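The arm that went the wrong way

Fisilow, Dec 12, 2018

The fault that stopped work at Mallov lasted less than a second. The arm had been sorting household items for most of the morning when it dropped towards the table faster than its program allowed, and the safety controller cut the drive. Rhodri Craddock, who was at the keyboard, thought at first that he had bumped the stop button.

He hadn't. The log showed a wrist joint reporting a position 18 degrees from where it really was.

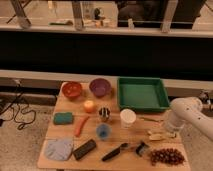

A reading nobody checked

Mallov tests arms on ordinary clutter: bowls, a sponge, a cup or two, a green tray. The job is dull by design, and the arm had completed 194 runs that week without a complaint. The trouble was in the records from June, when the joint was serviced and its encoder offset typed in by hand. Two digits were swapped. The software only used the bad figure after a cold restart, and the lab seldom did one.

"We trusted the number because it had always been there," says Craddock.

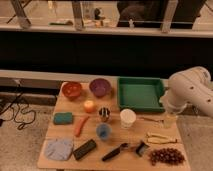 The arm at the right of the table, its gripper near the corner of the green tray.

Eluned Ellis looks after safety at the lab. Her first worry was reach — staff had got used to moving cups and cloths by hand between runs while the drive was still live. She has put an end to that. The drive is now isolated before anyone leans over the table, and 4 slow test moves follow every restart. Speed is held to a quarter of normal until they pass.

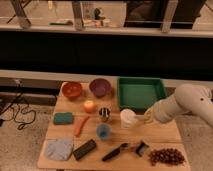
White paper cup and gripper, side by side over the sorting table.

The replacement encoder came from Nallex and cost $900 fitted. Ellis is still waiting on a second one for the lab's other arm, which stays switched off in the meantime.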